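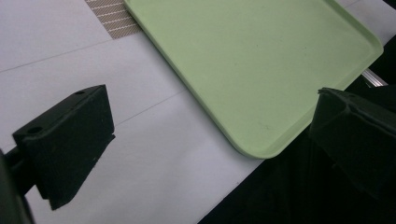 Wrist view, Gerden tray set.

Gerden tray set - data card
Revision 05/10/2018. Maintained by Noémi Hajdu and Bianka Boros.

Contents
65 demonstrations of tableware handling, recorded by hand with the Ferex gripper tool. Total length is 1,444 seconds. One operator per demonstration. No remote control was used.

Objects
Green plastic tray with a raised rim, fork with a wooden handle, striped woven placemat, white table. The tray stays at an angle to the table seams and may overlap the placemat.

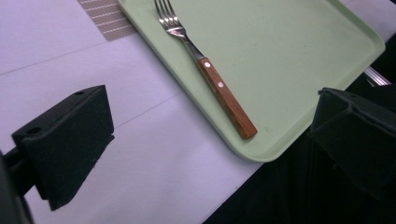 Start poses vary between demonstrations and are not logged. Each folder holds one video, one pose track and one file of finger widths. Pose is given relative to the first sample - there is no table frame.

Known faults
8 pose tracks drift near the end. They are listed in drift.txt and should be left out of training.
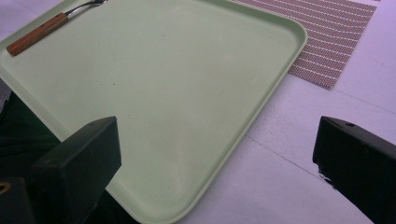
Black fingers against dark cloth confuse the Pap width tracker. In 2 demonstrations the width was corrected by hand.

Loading
Use the Drastico reader, November build or later. Older builds swap left and right fingers.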